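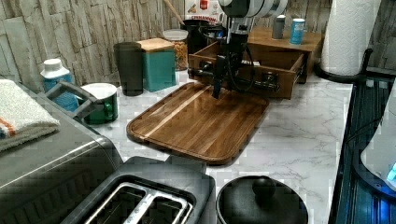 When does the kitchen drawer task have to be ready? Our slot in the Trevetti student challenge is in December, so we want the drawer part working well before the end of term.

Robotics Club, Wednesday meeting
Minutes by Catrin Penry (me again, since I lost the draw)

We started at 4, or near enough, after everybody had finished arguing over the good chairs. Last meeting's minutes got approved with one fix. I had written that team Florus was doing the drawer task and team Betimon was doing the dishes, and it's the other way around. Sorry, both!

Drawer task (Betimon)
Most of the hour went on this. The task is the little wooden cabinet on the counter: get the fingers onto the metal handle, pull the drawer open, let go, come back and push it shut. We talked for a long time about whether to clear off the top of the cabinet. Right now there are cans up there, and half the team thinks they'll end up on the floor. The other half (me included) says the challenge rules want a kitchen that looks lived in, so the cans should stay. We voted and they're staying.

Then there was the cutting board. It's shiny, it sits right in front of the drawer, and Betimon thinks the reflections are confusing the vision code. Somebody wanted to swap it for a dull one, somebody else wanted to just turn down the lights. We'll try the lights first. If that does nothing, we move the board over toward the sink and see if the numbers change.

Practice runs
Betimon has 3,518 practice runs saved and almost 1,000 of those still need labels, which got a big groan from the room. I said I'd take a chunk if other people would too, and a few hands went up (slowly!). Please use the same labels as everybody else this time. "Kinda open" can't be one of them. If the drawer is partway out, mark it "partial" and move on.

Dishes task (Florus)
Short update. They've picked the green mug and want everybody to leave it alone, so bring your own for tea. They'd also like to borrow the arm for 2 extra sessions. Betimon said okay, provided the cabinet goes back in the same spot afterward, right up against the wall. I'm going to put tape down on the counter.

Essien workshop
The Essien people offered to run a gripper workshop for us and wanted to know what we'd like covered. Top request was how hard to squeeze, then how to swap out finger pads. I'll write back to them this week.

Other stuff
The club laptop charger is missing again. Check your bags, please.

To do
Betimon: test with the lights down, then try moving the board
Florus: send me your two session times
Me: tape, email to Essien, share out the labeling
Everybody: labels!

We wrapped up late and I forgot to write down the time. Same room next week.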